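Nukby Prompt Stand for Self-Tapes and Rehearsal

Hi, and welcome to the page for the thing I probably get asked about more than my acting! I spent years doing supporting parts on stage and in television, and somewhere along the way I got fed up with taping my lines to the wall next to my phone. You can always tell in a self-tape. The eyes go to the tape, the casting person sees the eyes go to the tape, and that's your audition. So I started making the Nukby, and now I sell it.

It's a folding script stand that holds your pages right behind or right beside the lens, at whatever height your eyes happen to be. It goes from seated to standing without swapping any parts. There's a clip for a phone, a ledge for paper sides or a tablet, and a little arm that swings out so your reader's eyeline stays put even if your reader is your roommate and she keeps wandering off to stir something.

What you get

The stand, folded
One phone clip
One page ledge with 2 page grips
One swing-out eyeline arm
A drawstring bag
A card with my setup notes (please read it, I worked hard on it)

Maximum height is 142 cm with the center post all the way up. Weight in the bag is 2 kg, so yes, you can take it on a train to a callback. Setup takes me under a minute, and I'm not handy.

Which one do I want?

The regular Nukby is for most people. The Nukby Caso is the same stand with a wider ledge, made for voice work and table reads where you have a fat stack of pages and don't want to hear them turn. I use the Caso for audiobooks and the regular for everything else. If you only do film and TV sides, save your money and get the regular one.

Ertuğrul Baysal took a Caso with him on the whole Dundmont tour last year and learned two parts off it in hotel rooms. He wrote me afterward: "It held the pages and it didn't fall over, which is more than I can say for the second act." Solveig Sæther teaches the on-camera class at Hovland and has five of the regular ones set up along the studio wall. She asked me for a darker finish so they wouldn't bounce light into people's faces, and I made that the standard color in June.
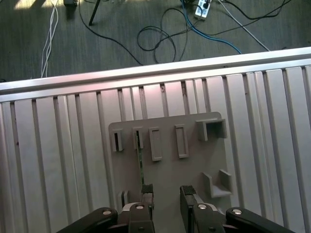 Page grips get more questions than anything else on the stand, mostly from people who've used music stands and are sick of those wire fingers flopping down in the middle of a speech. Mine have a short dark pad at the tip, and the pad is what does the work. You want a bit of texture right where it touches. They only ever have to hold paper. They'll take up to 20 sheets each before they start to complain. Please don't put your coffee on the ledge.

Shipping and returns

I pack these myself, so orders go out twice a week. If yours arrives with a wobble, tighten the collar under the post first, and if that doesn't fix it, email me and I'll send a new collar. You can return a stand within 20 days as long as it still folds. The bag has been out of stock for a while, but new ones come in on 9th October and I'll mail yours separately if you order before then – no extra charge.

Spare grips are sold in pairs. The old clips from the first batch don't fit the new arm, so check the color of yours before you order parts. Gray is old, black is new.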